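Bullow Repair and Reuse Room
Progress report to the Istberg Fund
5 November 2021
Prepared by Nhi Giáp

Summary

The grant was given to set up a shared stationery and packing store for the small groups that use the Bullow building. The store is open and in use. Two parts of the plan are finished, one is under way and one has been put back to December. Spending is within the budget agreed at the start.

Sorting the donated stock

Most of the stock came from the Bùi stationery shop when it closed. It arrived in mixed boxes, with very little labelled, and sorting it took longer than we had planned. Thư Vi led this work and we have now been through 278 boxes and bags. Paper, card and envelopes were dealt with first as they take up the most shelf space. Pens were tested on scrap paper and the dry ones thrown out.

Small items have been the slow part. Paper clips, drawing pins, treasury tags and rubber bands had been tipped in together, and each lot had to be spread out on a table and separated by hand. The rubber bands come in several colours and sizes. We had hoped to sort them by size only, but the groups asked for colour as well, as they use it to mark bundles of leaflets for different streets. Blue and orange are the two most asked for.

Bands that are looped through each other have to be pulled apart one at a time before they go in the tubs. Any that are cracked or sticky are thrown away. Two blue ones lying across each other on the pale wood, with an orange one just below, are typical of what is left to do at the end of a session.
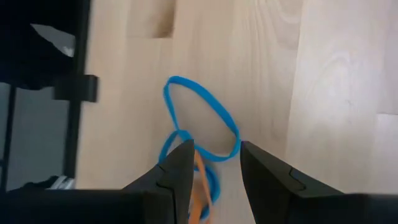
Storage and labels

The shelving is up along the long wall and has been fixed at the top. We bought lidded tubs from Velix for the small items and used plain cardboard trays for everything else. Each tub has a printed label on the front and a second one on the lid — people were putting lids back on the wrong tubs in the first weeks. The label list is kept in a ring binder by the door and Thư Vi updates it when something new comes in.

Use of the store

Groups sign for what they take. The sign-out book shows 2514 items taken so far, mostly envelopes and card. Ten groups are registered. Two more have asked to join and will be shown how the store works at their next visit.

Spending

We have spent £873 on shelving, tubs, labels and fixings. The shelving cost a little less than the quote and the tubs a little more. Receipts are in the folder sent with this report. Nothing has been spent yet from the line for the packing bench.

Delays

The packing bench has been moved to December. The supplier could not deliver the size we wanted and we did not want a smaller one. Until then, parcels are being packed on the sorting tables, so sorting and packing cannot be done at the same time.

Next steps

Finish sorting the remaining small items.
Fit the packing bench and move the tape and string next to it.
Check the sign-out book against the shelves and reorder tubs if needed.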